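The Swim to Ostedska

By the time Carola Grube turned sixty, she had told so many people she was going to swim to Ostedska that she couldn't very well not do it. She'd told the bakery. She'd told the dentist, with his hands in her mouth. She'd told the whole Brovside ferry queue, twice, and the second time a kid in a striped beanie had said "sick!" and that settled the matter.
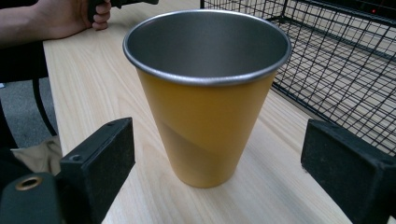
Hala Shboul
Fiction contributor

It was 600 metres from the Brovside jetty to the island, and every one of them was cold! Carola loved cold water. She loved the gasp of it, the way her thoughts went small and bright, and she loved coming home afterwards with her hair stuck flat and eating four slices of toast standing up.

"You'll want a boat beside you," said Gerd Frerichs, who had a boat.

"I'll want a boat beside me," Carola agreed, because she was brave but she wasn't silly, and because Gerd had been looking for an excuse to take the *Kleinschmidt* out all winter. She was a terrible little boat, the colour of old pea soup, with a motor that coughed like somebody's grandfather. Gerd adored her.

They practised in the bay every morning at six. Thongchai Paisan from the chandlery came down to hold the towel. He brought a thermos of ginger tea so fierce it made your ears ring, and he shouted advice from the rocks, most of it wrong and all of it wonderful. Kick from the hip! Think of a seal! Think of an enormous seal!

Carola thought of an enormous seal. It helped more than you'd reckon.
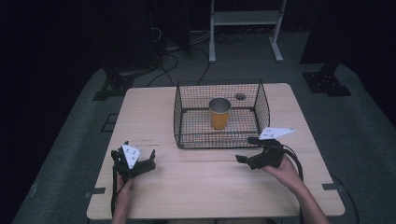 Was she frightened?
Of the weed, mostly. It grew in one long dark patch past the second buoy, and when it brushed along her shins she sang the chorus of whatever had been on the radio, as loud as she could, with her face in the water.

The night before the swim she couldn't sleep a wink. She laid her bathers over the back of the chair and picked them up again. She wrote a note to her sister and tore it up for being too gloomy, then wrote a much better one with a drawing of a seal on it. Outside the wind was going round and round the house, trying all the windows, and then at some hour she didn't see, it stopped.

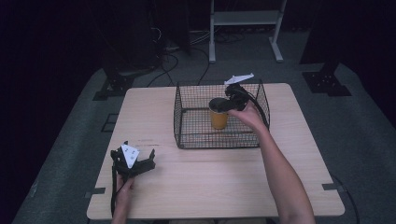 BROVSIDE, August

The morning was flat and silver and so still you could hear the halyards not clinking. Half the street had come down in dressing gowns. The kid in the striped beanie was there, on his dad's shoulders, waving a tea towel on a stick.

Carola walked in to her waist, said a word her mother would not have liked, and went.

Oh, it was glorious! The first buoy came up quick as anything, and Gerd puttered along beside her with his elbow over the side, calling out how far she had to go. Then the second buoy, then the weed, and she sang right through it, bubbles everywhere. Somewhere past that her arms went heavy and her goggles filled up on the left side, so that she had one eye for the island and one eye full of sea.

"Two hundred and twenty-three to go!" Gerd yelled.

She rolled on her back and laughed at the sky. "How do you know it's 223?"

"I don't! It sounded encouraging!"

So she turned over and swam the 223, or whatever they were. She swam like an enormous seal. The bottom came up green, then gold, and then there was sand under her fingers, real Ostedska sand, and she lay down on it like a dropped coat while Gerd sounded his horn until it ran out of puff.

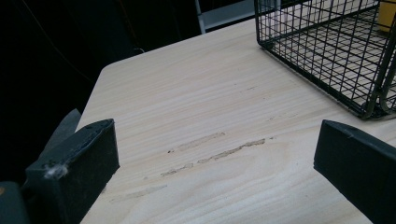 Across the water they were all yelling at once, but it was Thongchai you could hear, bellowing through his cupped hands that she'd left her kick until far too late, that it was the finest thing he had ever seen in his life, and was she planning to swim back or should he drink the tea?

Carola sat up. She emptied her goggles. She looked at the *Kleinschmidt*, wallowing and coughing in the shallows, and then at the long bright stretch of water with the weed in it.

"Tell him to save me a cup," she said, and waded in.

Filed under: Short Stories, Sea & Shore

More stories
The Lamp Room at Sondevura
Nineteen Letters to a Goat
Jörg Kasten Buys a Trombone
What the Ferry Brought

Contact us | © Brovside Story Pages | Back to top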